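**Simulated grasping set, April**

The tabletop set now holds 1,947 episodes, all rendered. Cluvham recorded the last 200 by teleoperation, and Rafferty checked each one for dropped frames before it went into the training split.

Fruit on a wooden table remains the hardest group. Shadows change the color of the skin from one episode to the next – useful variety, but the Pudar policy still closes early on 5 of the 20 held-out layouts. Starker will add more lighting angles next. Please keep labels in the current format until then.
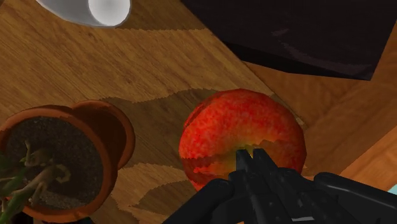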